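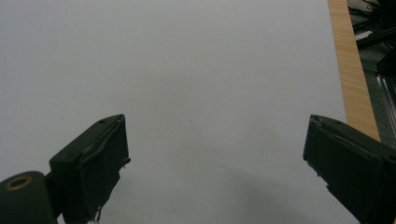 Progress report to the Follari Fund, equipment planning grant
August 2021
Prepared by Natália Procházka, Nesteck Workshop

Dear Wolfram,

When we wrote to you in June we had a wish list and not much else. Now we have a budget I would be happy to defend in front of anybody, and I'm really pleased with how this stretch of the work has gone! Most of it is about small parts and prices, so bear with me.

Where the money stands

Of the planning money you released, we have spent $1,845 so far. The biggest piece of that, $1,179, went on the second hand-held gripper, the one built to the Zevgate drawings. The rest went on finger blanks, pad material, fasteners, freight and a set of storage bins that I should have bought a year ago (they have changed my mornings). No staff time has been charged to the grant, and none will be before the purchasing stage.

What we learned about fingers and pads

We went into this thinking the expensive question was the arm. I still think the arm matters, but the thing that has changed our budget the most is the fingers. The pads get a hard life. Edges fray, the top layer starts to lift at the border, and little strands work their way out of the side. In our first draft I had put the pads under "miscellaneous supplies" with everything else that costs less than a sandwich. They now have their own line, with spares for every gripper we plan to own.

We ran a tally on one batch of pads, writing down the number of grasps before each pad was pulled. The shortest-lived one went at 51 grasps, which was a nasty surprise, and I suspect it was badly glued. For the budget I have planned on a fresh pair every 100 grasps. That is cautious, and I would much prefer to come back to you with leftover pads than with a gripper sitting on the shelf waiting for a delivery.

The finger bodies themselves are holding up nicely. They have a few scuffs, but the screw holes are clean and the fingers still close where they should. I have budgeted one spare pair per gripper and no more.

Choosing a supplier

We have two written quotes for the arm and mount. Kettler came in higher on the arm, but they include the mounting plate, the first calibration visit and a loaner if ours has to go back. The Zevgate quote is lower on paper and leaves all three out. Once I added them back in, the two were close enough that service decided it for me. I'd like to go with Kettler for the arm and stay with Zevgate for the hand-held grippers, which we know well by now and can take apart with our eyes shut.

One open question is whether the Kettler mounting plate takes our finger bolts without an adapter. Their drawing says it does. I have asked for a sample plate before we sign, and they have agreed to send one at their cost.

The work area

Our original plan had a purpose-built bench in it, with a price that made me wince every time I opened the spreadsheet. It's gone! A plain pale work surface set on the tabletop does what we need: small dark parts are easy to spot, and so are crumbs of pad material, so we can tell early when a pad is starting to go. For framing we will use aluminum extrusion, because we can cut it ourselves and move it when we change our minds, and we do change our minds.

Lighting is the weak point. The room is dim for this sort of work and the grippers throw soft shadows over the very spot we want to look at. I have added two adjustable lamps to the budget, and I'd ask you to leave that line alone if you are looking for something to trim.

What has slipped

The safety review of the arm is behind. I wanted it finished before this report, but the reviewer needs the final floor layout and I only settled that last week. The training plan is also thinner than it should be. We have notes for the hand-held work, good ones, but almost nothing written for the arm, and I don't want to write it from a brochure.

What we need from you

Please let me know whether you are comfortable with the split between the two suppliers, and whether the pads can sit under equipment or have to be claimed as consumables. Your guidelines can be read either way. If it's consumables, I'll move the line and send a corrected sheet the same day.

The Kettler quote has an end date on it, so an early answer on the first question would help a lot. You're also very welcome to come and try the grippers yourself. They are more fun than the spreadsheet.

With thanks and best wishes,
Natália

Attached: budget sheet, both supplier quotes, pad wear tally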